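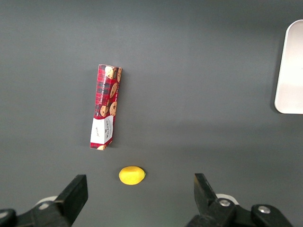 ### 4.2 Attribution of the Povley panels

The six panels from the former Povley savings bank were catalogued as the work of one painter, Hastimano, on the strength of a signature on the last of them. Payment records give a less simple account. The ledger lists 198 working days in the first season and 200 in the second, and the second total is split between two hands.

We compared underdrawing, ground layer and brushwork across the set. Panels 1 to 4 share a warm grey ground and a squared transfer grid. Panels 5 and 6 have a thinner ground and were drawn freehand. The harvest figures in panel 5 also lack the long, bent forearms found elsewhere in the cycle.
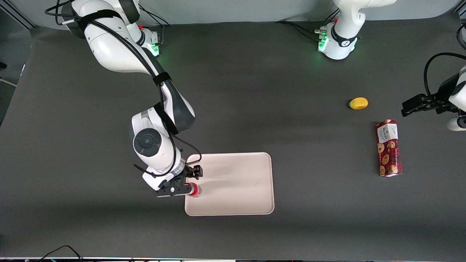 Chie Sugiyama, commenting on an earlier draft, objected that a change of ground need not mean a change of painter, and that a shortage of lead white in August of the second season would account for the thinner layer. She accepted the freehand drawing as the stronger evidence.

We agree that the ground alone is weak evidence and have given it less weight in Figure 6. The drawing remains hard to explain under a single hand. Tetsuya Ikeda's survey of the Kinoshita collection lists a cartoon for panel 5 (inv. 2365), and its outlines match the wall closely.

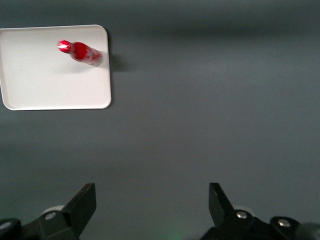

The cartoon is unsigned, but its paper carries the same mill mark as the Pendadska sketchbooks. On this basis we assign panels 1 to 4 to Hastimano and panel 5 to the Pendadska workshop. Panel 6, heavily repainted in the lower third, is left open.

**Figure 6.** Proposed division of hands in the Povley cycle, by panel.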